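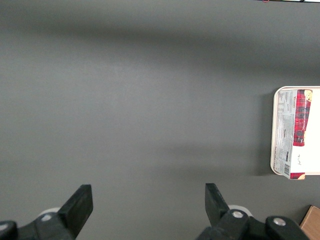

How many times does a dress have to be worn before it's worth what you paid for it?

More often than you've worn yours. I'm sorry to start on a low note, but it's the slot after lunch and you look as though you can take it.

(Pause. If anyone laughs, carry on. If not, carry on faster.)

Good afternoon. I'm Iwona Gajewski, I run the resale side of Revau, and I've been asked to talk about buying second-hand boho, or as the programme has it, "Pre-Loved Festival Style". I didn't choose the title. I have never loved a poncho.

WHERE THE STUFF COMES FROM

Every September we get the summer back. Fringed waistcoats, crochet tops, tiered maxi skirts with the labels still in. Last autumn we took in 282 maxi dresses and sold 40 of them before Christmas, which tells you what an English December does for the appetite for cheesecloth.

The other 242 went on a rail at the back, and I walked past them until May. Then it was sunny for a weekend and people fought over them.

So, first piece of advice: buy your summer dress in November. Sellers are fed up with it by then. They want the wardrobe space for coats and they'll take an offer that would insult them in June.

(Water.)

WHAT TO LOOK AT

Hems. A long skirt has been dragged through everything its owner walked through. Turn it up and look inside. If the inside is clean and the outside isn't, it'll probably wash. If both are grey, you're buying a shorter skirt.

Underarms on anything embroidered. People check the embroidery, because it's pretty, and then get home and find the seam's gone.

Elastic. Shirred bodices die quietly. Stretch it at the shop and let go. It ought to come back. If it thinks about it, put it down.

Suede boots: feel inside the heel. Ignore the outside, you can brush the outside. I have a pair by Kikuchi that look as if they crossed a continent and have in fact been to Leicester twice.

Sizes. Take a tape measure and ignore the label. I've had two blouses from Clalorell on the same table, same size on the tag, and you could have worn one as a cover for the other.

(Hold up the two blouses. Remember which is which this time.)

THE WORD "VINTAGE"

Listing sites will let you call anything vintage. I have seen it used for a kaftan that still had a QR code on the care label. I don't think people are lying, exactly. I think they're typing every word they know and hoping. "Boho hippie prairie western vintage festival" is a cry for help, and I've bought some very nice things from people who wrote it.

What does help is searching the fabric. Rayon, cotton voile, raw silk. Search what it's made of and leave the mood out, and you'll get fewer results and better ones. I tried it for a block-print wrap skirt one Tuesday and went from 263 listings to 18, and four of those were worth opening.

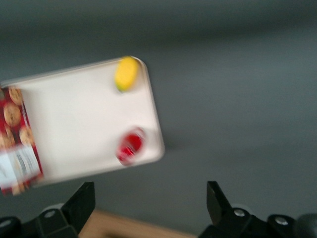

Borislav Vasić told me after the last one of these that I was being a snob about mood words, and that half his customers at Gatitz wouldn't know voile from a tea towel but knew perfectly well they wanted "something floaty". He said he'd sold more on "floaty" than on any fabric name in the language, and would I please stop telling rooms full of people to search like a textile merchant.

He's right, annoyingly. So: search floaty as well. But search floaty second, when you've had a cup of tea and lowered your standards.

MENDING

Skip this bit if we've gone past twenty to three.

Learn to sew on a tassel. It takes two minutes and it's the first thing to fall off. Keep spare beads in an old jar. Don't try to match crochet unless you enjoy crying. For lace trim, a patch behind the hole in a near colour is fine, and from a normal distance it vanishes. If somebody is close enough to see it, they presumably like you.

Wash printed rayon cold and on its own. It'll come out looking like something dug up. Iron it inside out while it's damp and it forgives you.

QUESTIONS

Someone will ask about kimono jackets. Answer: yes, still, and check the sleeves for candle wax.

Someone will ask what I'm wearing. Tell them it's navy, it's from a school uniform shop, and it's got pockets.

Rail of samples is by the fire exit. Prices are on the pink tags. I do take offers, but not on the green coat.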